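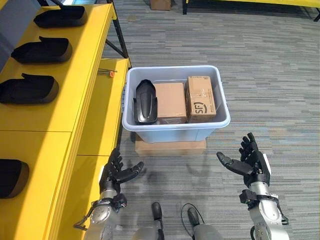

Pièce jointe 1 – le poste de rangement, vu depuis la tête. Une barquette et deux cartons dans le bac bleu, les autres barquettes sur la table jaune.

Ticket 737 – Club robotique, projet « Rangement »
Objet : la main gauche lâche les barquettes au-dessus du bac
Ouvert par : Ffion Dafis
Suivi par : Eifion Price
Priorité : haute (selon Ffion), normale (selon tous les autres)
Ouvert le : 09/10/2022

Description du problème
Le robot doit prendre les barquettes noires en forme de semelle sur la table jaune et les poser debout dans le bac, à gauche des cartons. La prise sur la table se passe bien. Le transport aussi. Au moment de descendre dans le bac, la main gauche s'ouvre trop tôt et la barquette termine à plat, de travers, ou sur la moquette, qui commence à bien connaître le sujet.
Les cartons ne posent aucun problème. Ils sont traités par la main droite, qui en tire une certaine supériorité morale.

Étapes pour reproduire
1. Lancer Floltico avec le profil « semelles ».
2. Bras en position d'attente, mains levées au-dessus du bac.
3. Demander le dépôt d'une barquette, côté gauche.
4. Se pencher pour ramasser.

Résultat attendu : barquette debout contre la paroi, talon en bas.
Résultat obtenu : voir étape 4.

Commentaire – Eifion Price
Tu as recalibré le poignet gauche après la mise à jour ? Je pose la question parce que la page du wiki qui demande de le faire a été consultée deux fois, et les deux fois par moi.

Commentaire – Ffion Dafis
Recalibré. Même chose : 34 essais, 2 dépôts corrects. Je joins le journal. Pour le second dépôt correct, j'ai un doute, j'avais peut-être poussé le bac du pied.

Commentaire – Eifion Price
Journal lu. L'ouverture part sur le seuil de contact et jamais sur la hauteur. Le bord de la barquette touche le carton d'à côté, la main croit être arrivée au fond, elle ouvre. De son point de vue, le travail est fait.
À essayer dans l'ordre :
– vider le bac et refaire dix dépôts à gauche ;
– si ça passe, remettre seulement le petit carton ;
– si ça casse à ce moment-là, on tient le coupable.
Ne touche pas au carton marqué SF, il sert de repère pour la main droite et j'ai mis une soirée entière à régler ça.

Commentaire – Ffion Dafis
Bac vide : tout passe. Avec le petit carton : tout casse. J'ai aussi essayé de décaler le carton vers la droite, mais à côté de l'autre il n'a plus vraiment où aller.
Au passage, le bac avait glissé avec son carton plat entre deux séances. J'ai mis du ruban adhésif au sol, merci de ne pas l'arracher « pour faire propre ».

Commentaire – Eifion Price
Donc c'est bien le seuil. Il était à la valeur par défaut, celle qui avait été choisie en avril pour des gobelets en mousse. J'ai ajouté une condition de hauteur dans Clotico : la main n'ouvre plus tant que le poignet n'est pas descendu sous le bord du bac, contact ou pas. J'ai aussi monté le seuil de contact à 75. Branche « semelles-hauteur », à tester sur le robot, je n'ai que le simulateur chez moi et dans le simulateur tout marche toujours.

Commentaire – Ffion Dafis
Testé avec les deux cartons en place. Les barquettes arrivent debout. Une seule est restée coincée sur le rebord, et la main a attendu poliment, fermée, jusqu'à ce que j'appuie sur pause. Je préfère ça.
Reste un détail : le câble du bras gauche tire un peu en fin de descente. Ouvert à part, ticket à venir.

Statut : résolu, sous surveillance
À faire avant la démonstration Maddocks :
– fusionner la branche (Eifion)
– mettre à jour la page du wiki, et la lire (Ffion)
– retirer le petit outil à bout orange de la table, il n'est pas au programme (le premier qui passe)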